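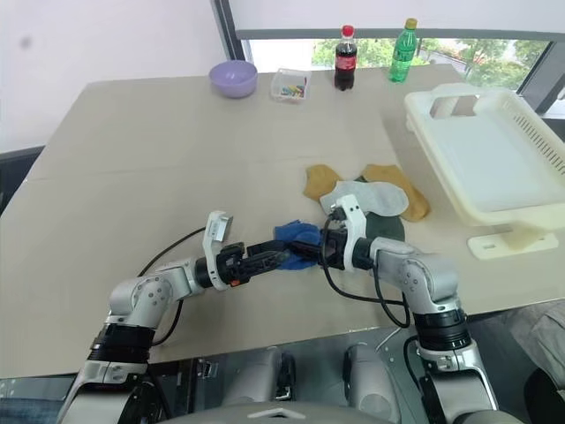 Second bimanual station: budget check before I submit

Forum: Equipment and Purchasing
Started September 26, 2023

slotwasher
We have one two-arm station running laundry sorting and folding tasks, mostly socks and other small textiles, with tabletop clutter left in place. I need to write the equipment request for a second one. The ceiling for everything except the arms is $3,523, which is what was left in the line after the June purchases. The arms come out of a separate capital request and are already approved in principle.

Draft list, no prices yet on half of it:

Table, same footprint as the current one
Spare finger plates, two sets
Spare wrist cables, two per arm
Emergency stop and power distribution
Compute (reusing an older workstation, needs a new GPU)
Props: textiles, bowls, trays, bottles, drying rack

Questions. Is two sets of finger plates enough for a year? Does anyone budget cable management as its own line? And has anyone bought from Todero lately? Their quote came in lowest for the table and power box together.

kp_linear
Two sets is low for textile work. Fabric by itself is gentle on fingers, but the grippers close on each other and on the tabletop all day. When both arms hold one sock, the fingers end up very close together, and any calibration drift shows up as contact. We went through 5 sets in the first year on a similar setup. Budget four and keep the fifth as a hope.

Cable management should be its own line, yes. External wrist cables with a free loop will catch on something tall sooner or later. If you have bottles and a rack on the same table as the arms, you already have tall things.

okonomi_bus
Disagree on the finger plates. Five sets in a year sounds like a force limit set too high. We run ours at a lower closing force for anything soft and replaced one set in the same period. Fix the parameter first, then decide how many to buy.

kp_linear
We did lower it. Below a certain point thin socks slip out during the handover between grippers, and then you are paying in failed episodes. Plates are cheap compared with operator hours.

okonomi_bus
Depends on the surface. Did you try a softer pad on the white plates before giving up on the force setting?

kp_linear
Tried it. The pad peeled at the edge and shed onto the textiles. Might have been the adhesive. I would not rule it out for someone else.

slotwasher
Ours slip too, mainly on the dark thin ones. The thicker ones hold fine. I will put down four sets and note the pad option as a test item.

Cables: one loop per arm at the wrist at the moment, nothing clipped. What do people use?

ferrule77
Fabric sleeve plus hook and loop straps at the forearm, leaving enough slack for full wrist rotation. Measure the slack with the wrist at both rotation limits before you strap anything. I have seen a connector pulled out of its housing on the first homing move after a tidy-up. Material cost is $77 for both arms if you buy the sleeve by the roll.

Do not buy drag chain for this. It is stiff, it adds mass at the wrong end, and your arms do not travel along a rail.

mezzanine_rob
On Todero: we bought the power box in June. The unit is fine. The documentation is one sheet with the terminal labels printed upside down relative to the enclosure, so whoever wires it should use a meter. Lead time was quoted as three weeks and came in at seven. If your second station has a start date, put that in the plan.

The table I cannot speak for. We got ours from Bevent, more expensive, but the top arrived flat.

slotwasher
Seven weeks is a problem. What did Bevent charge?

mezzanine_rob
Around $2,000 delivered, for the table only, leveling feet included. I know that takes more than half of your ceiling.

okonomi_bus
That is a lot for a tabletop. A light matte work surface from any office supplier does the job if the arms mount to their own base. What matters is that the surface does not move relative to the arm bases and does not produce glare. Clamp it, level it, check it monthly.

mezzanine_rob
"Does not move relative to the arm bases" is the part you pay for. People lean on it while resetting the textiles. Ours on a cheap table drifted a few millimeters over a month and we had to recalibrate the cameras each time somebody noticed.

okonomi_bus
Bracket between table and base. Two pieces of angle and four bolts. I stand by the cheap table.

glasspane
One thing missing from the list: window shades. If the new station sits beside a window like the present one, the light on a beige top changes through the day. Our color thresholds for gray against tan textiles were unusable by late afternoon. A roller blind and one diffuse overhead panel solved most of it. Get the lighting quoted before the table.

Also separate the props into a consumables line. Ours got rejected once when purchasing found groceries inside an equipment request. Socks, bottles and bowls all went through without comment as lab consumables.

kp_linear
Seconding the consumables split. Buy socks in identical multipacks and record the product number. When the supplier changes the knit, your grasp rate changes with it and you want to know why.

ferrule77
For the GPU, check the power supply in the older workstation. We used an Okabe chassis and its supply had one connector too few. It cost us a second order and another round of approval.

slotwasher
Good catch, ours is a Ninik tower of about the same age. I will open it up before ordering.

Revised list:

Table, office supplier, with angle brackets to the arm bases
Leveling feet
Finger plates, four sets
Pad material, one small order, test only
Wrist cables, two spares per arm
Sleeve and straps
Power box and emergency stop – requoting with a second vendor because of the lead time
GPU, and a power supply if needed
Roller blind, diffuse panel
Consumables on a separate request

mezzanine_rob
Add a contingency line. And get the requoted lead time in writing.

okonomi_bus
List looks right. I would still start with two sets of plates and reorder.

slotwasher
Contingency added. Leaving plates at four. I will post the totals when the second quote is in.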